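**Allgate Film Forum > Short Film Submissions > Eligibility and Running Time**

**Thread: Running time of "The Ferryman's Coat" (short fiction section)**

---

**programming_desk**

Members are asked to comment on the entry "The Ferryman's Coat," directed by Doaa El Sherbiny and produced by Hviid. The film follows a retired ferry pilot who finds a stranger's coat on his boat and sets out to return it. The selection panel has rated it highly. The difficulty concerns its length. The cut supplied to us exceeds the limit for the short fiction section by 123 seconds, end credits included.

The panel wishes to hear from members before it rules on Tuesday. Please keep replies to the matter of eligibility.

---

**m_samir_editing**

I write as the editor of the film. My name is Mahmoud Samir, and I declare that interest at the outset.

The entry form asks for "duration of the work." It makes no mention of credits. Ms. El Sherbiny and I took this to mean the story from first shot to last, and by that measure the film is within the limit. The credits are long on account of the choir, whose members are each named. We would be unwilling to remove them.
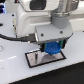 *Robot arm and two-finger gripper, seen from close by.*

I would also ask the panel to consider that the closing song continues under the credits and was written for that purpose. A shortened credit roll would end the song in the middle of a verse.

---

**Fosov_Screenings**

With respect to Mr. Samir, I cannot support this reading. Our venue schedules by the file, and the file includes the credits. When a block of shorts overruns, the discussion afterward is cut, and it is the last director on the program who loses the time. The same rule was applied to our own entry in May. We trimmed our film and resubmitted it.

I have no complaint about the film itself. The scene in the ticket office is among the best I have watched for this section.

---

**reelkeeper**

I agree with Fosov_Screenings on the principle and disagree on the remedy. The wording of the form is unclear, and the applicant should not bear the cost of unclear wording. The panel could admit the film this season and amend the form before the next one.

May I also ask whether the subtitled version is the same length? The listing shows two files.

---

**m_samir_editing**

Both files are of identical length. The second carries English subtitles and is the one intended for the audience.

On the question of trimming, I should explain what a cut would involve. The slowest passage is the one in which the pilot empties the pockets of the coat and sets each item on the chart table. Several readers of the early draft asked us to shorten it, and we did so. Any further loss would leave the ending without its cause.

---

**Parkolov**

I attended the preview and found the pockets passage too long, even in its present form. I recognize that this is a matter of taste. The director's note states that the audience must "learn the man from his belongings," but most of the items are shown twice, and the second showing adds little. A cut there would bring the film much closer to the limit and would leave the choir's names untouched.
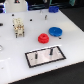 Pacing in a passage of this kind depends on how much the viewer is asked to look for. Ms. El Sherbiny lays a dark button and a ticket stub on a pale chart and holds the shot until we find them. The eye needs less time than she allows. A white panel with one cream-colored block standing on it, among small pegs and holes, gives up its main object at once, and the chart table does the same. I would take the second view of the button out entirely.

---

**reelkeeper**

I do not share that view. The second showing of the button is the point at which the pilot decides to make the journey. The actor does almost nothing, and the length of the shot is what allows the decision to be felt. Members who have seen the film only once may wish to view that passage again before recommending its removal.

---

**Fosov_Screenings**

This thread was opened to consider a rule. I would ask that the merits of individual shots be taken to the review board, where I will gladly contribute.

---

**programming_desk**

The point is noted, and members are reminded of the subject of the thread.

For clarity, two options are before the panel. The first is to admit the film as submitted and to revise the form. The second is to request a cut within the limit, with the full credits placed on the film's page on the site. Replies received before Tuesday will be passed to the panel.

---

**m_samir_editing**

I have spoken with Ms. El Sherbiny. She does not accept the second option as it stands, as she considers the credits part of the work. She would agree to appear in an earlier block, where an overrun could be absorbed by the interval.

---

**Fosov_Screenings**

I would not oppose that arrangement, provided the interval is kept at its full length for the public. Would the desk confirm whether an earlier block is open?

---

**programming_desk**

There is space in the afternoon block. The proposal has been added to the panel's papers.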